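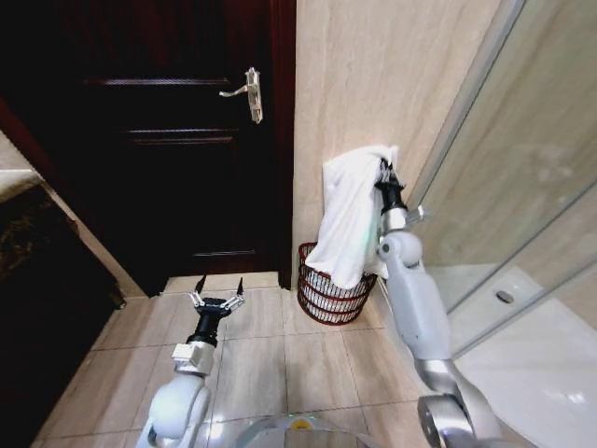 White towel, guest bathroom, Wenport house.

About Stikeck
We do bathrooms and towels for holiday lets. Thats it really. Started by Remedios Dimaculangan with 5 flats, now more than 300 on the books, all round Wenport. Towels picked up, washed, back on the rail same day. Bins emptied, tiles wiped, door handles too. Beds and kitchens - sorry, no, try Prekano, they're good. Office above the Mokoena bakery, ring the top bell. New lets taken on agian from August.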